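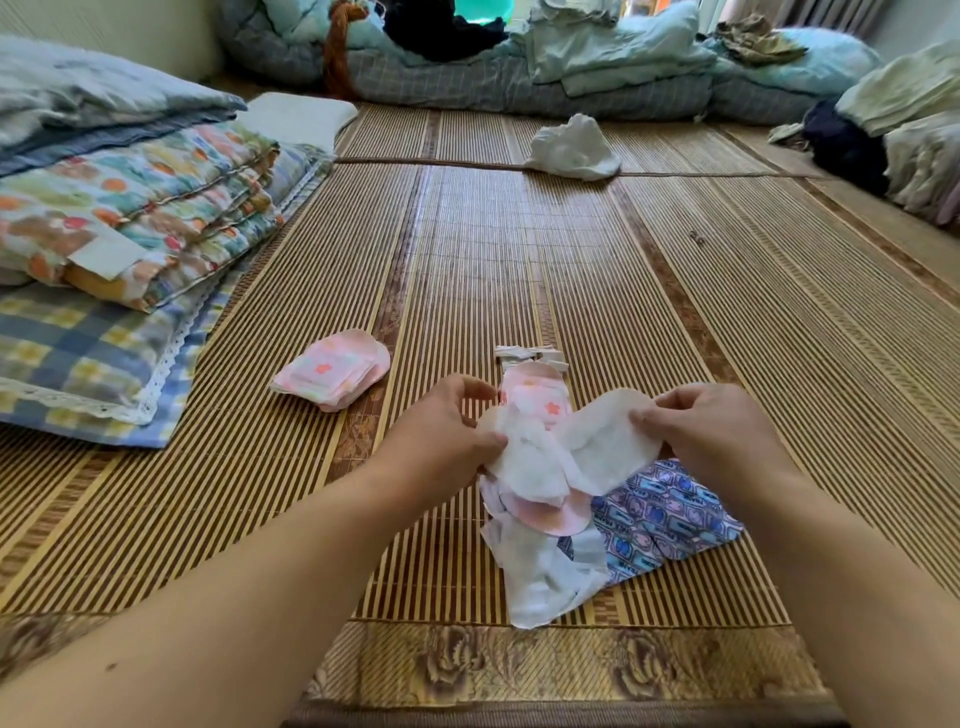
Subject: Re: [soft-handling] Pons dropping one end
List: soft-handling

Replying on the list so the next person can find it. I spent most of June with the same fault and the archive was no help at all, apart from a long thread about whose turn it was to buy the lint rollers.

> We've had the Pons cell at Relstead for a few weeks now, two arms,
> Jollbridge fingertips, doing sanitary pads: pick from the heap,
> spread the pad, lay it flat, add it to the stack. Wrapped ones go
> to the side and get stacked as they are. The left arm is fine. The
> right arm picks up its end, gets it most of the way out and lets
> go, and the pad springs back into a curl. We have turned up the
> grip force twice. It now lets go with more conviction.
>
> Log says fault 3197, "part lost", which we had gathered. Has
> anybody cured this without buying new arms? Also, how often are
> people cleaning the tips? The manual says "as required".

Turn the grip force back down first. I know. We went up three times before anyone had the nerve to go the other way. A pad is mostly air with a slippery cover on it, and if you squeeze the end hard the cover slides out between the tips like a pip. Ours are set at 18 on the Jollbridge scale, whatever that scale is measuring, and both arms are the same. If yours are still matched to the factory sheet they will be far too high, the factory sheet having been written for cardboard.

Then look at where the right arm is pinching. Ours was taking hold too far in, on the thick part, and pulling from there. You want the thin bit at the very end, pinched by the left, with the right only just bearing down on its own end while the left does the holding. Two arms both pulling is a tug of war, and the pad loses. We changed the right arm from "grip" to "rest" for the last part of the move and most of our 3197s went away that same afternoon.

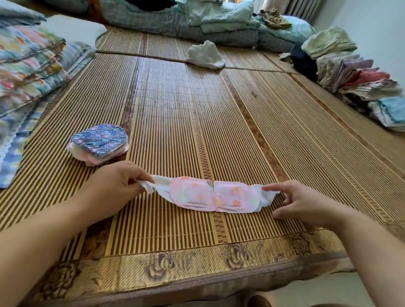

The flattening move wants to be slow at the finish. Ours takes its time over the last bit, stops, and waits a moment before the tips open. If you let go while the arms are still travelling you get the curl back and the camera decides it has found a new and interesting object. Ours filed several as "wrapper". Which brings me to wrappers: teach it the printed ones properly. Pink wrapper with flowers on, pink pad with stars on, white pad with nothing on – these are obvious to you and me and were not at all obvious to Pons, who spent a morning carefully opening out empty wrappers and stacking them. Very neat stack, I will say that for it.

The strips of release paper want their own class too, and their own bin. They cling to the fingertips, ride along to the next pick, and then you get "part present" with no part. If your log shows a good pick followed straight away by 3197, go and look at the tips before you touch any settings.

On cleaning: every 78 cycles here, by counter. We tried doing it once a shift and that was hopeless, as the sticky side of the pads leaves a film you can't see and the tips go from fine to useless with no polite stage in between. Wipe with a barely damp lint-free cloth, let them dry, then run the open and close test with nothing in them. The whole business takes nearly 14 minutes if you include finding the cloth. Don't use the solvent that came in the Jollbridge box. It gets the film off beautifully and takes the texture with it, and the replacement tips come with a delivery estimate I can only call hopeful.

Surface under the work matters more than I expected. We started on bare steel, where everything skated about. Something with a bit of ridge to it is better, but run the long side of the pad across the ridges and teach the camera again afterwards, or it will start seeing edges everywhere. Printed borders are the worst for this. Mask them off in the vision setup and check the mask again if anybody shifts the surface, even slightly, even if they say they haven't.

Last thing, and then I'll stop. Re-zero the right wrist after you drop the force. Ours had crept while it was straining away at the high setting, and it was landing short of the end by about a finger's width. Left wrist hadn't moved. Do both anyway, the routine asks for both and sulks if you skip one.

If it still drops after all that, send the log from just before the fault and the one from just after. Please don't send the whole day's. Someone did, and the list server at Plostham has still not forgiven us.

Plostham, soft goods end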